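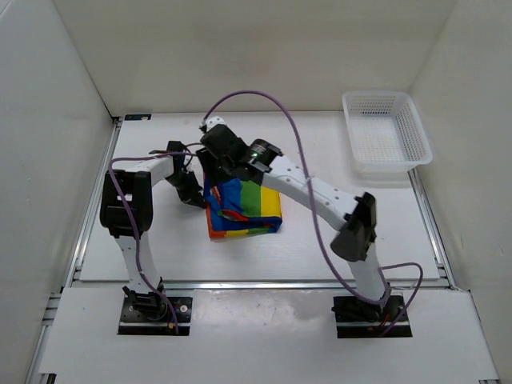
Re: [cell-practice] Cable routing and the draft clause on slack

I have read draft 3 of the cable section twice now and I do not think clause 4 can go out as worded. It sets a single slack figure for every cable leaving the wrist, measured with the arm at rest. That works for a cable clipped along its whole length. It does not work for the free-arc layout that most of the small two-arm cloth cells use, where the wrist cable goes up high against the back wall, comes down along the diagonal link and past the elbow, and then loops outward before it returns to the base plate. The right arm attached to this message is routed that way. The left arm has a purple cable too, with its loop coming off the upper link and running down the vertical one. One figure cannot describe both.

Khôi Diệp wrote:

> Clause 4 is meant to be simple. Slack at the wrist
> connector shall be no less than 80 mm with the arm
> at rest. The integrator measures it once, writes it
> on the cell sheet, and it is checked at each service.
> If we start adding cases for every routing style we
> will end up with a clause that is skipped on site.
>
> I would also like to drop the separate wording on
> bare wire ends at the base. It is covered by the
> general electrical section and repeating it only
> invites the two texts to drift apart.
>
> Comments by the end of next week please.
>
> Khôi

On the first point. I accept that the clause must stay short, but the rest position is the wrong place to measure. In a folding task the arms spend most of the cycle bent forward at the elbow with both grippers on the cloth, and the shape of the loop in that position tells you very little about the loop at full reach. At Drolteck we had a cell that met the 80 mm figure at rest and still loaded the connector when the arm went out to the far corner. The cell sheet was correct and the cable failed at the connector in November.

My proposed text:

4.1 Slack shall be measured at the wrist connector with the arm at the furthest point of its programmed path, and shall be no less than 28 mm.

4.2 Where a cable is not clipped between wrist and base, the integrator shall move the arm by hand through the full path and confirm that the loop does not enter the space between the gripper and the work surface, and does not catch on any fixed object inside the enclosure.

4.3 Loose items kept inside the enclosure (bins, baskets, fixtures) shall have a marked position. The check in 4.2 shall be made with them in that position.

4.3 may look fussy. The case I have in mind is an item that sits outside the reach of the links but not outside the swing of the cable. People set the keep-out area from the link geometry and forget that a free loop extends past it – sometimes by a good deal on the elbow side. A light basket at the back of the table is not a hazard to anyone, but if the loop hooks it during a run you get a dragged basket, a pulled connector and a stopped cell.

On the second point I disagree. The general electrical section is written for enclosed wiring. It says nothing useful about small servo bases where the leads come out next to the motor in the open. Red wires standing proud beside the foot of the arm are common on these builds, and whether a given end is live, spare or simply untrimmed cannot be told by looking. I would keep the sentence from draft 3 and add "each exposed end shall be identified, and either terminated or insulated". If drift is the worry, put the sentence here and a pointer in the general section.

Two smaller items.

Clause 6 asks for labels to be "visible". Visible from where? A small sticker at the back corner of the table meets the word and is of no use to a person standing at the front rail. Suggest "legible from the normal operating position".

Clause 7 refers to the wrist camera indicator as a status light. The Kelov and Figueiredo units do not use the light in the same way, so the clause should say that an indicator shall not be taken as proof that the arm is de-energised, and leave the colours out.

Tâm Đoàn asked whether any of this applies to the Fiveck benches. As far as I can see only 4.2 and 4.3 do, as those cables are clipped to the elbow and free from there down.

I can mark up the draft directly if Khôi sends me the source file.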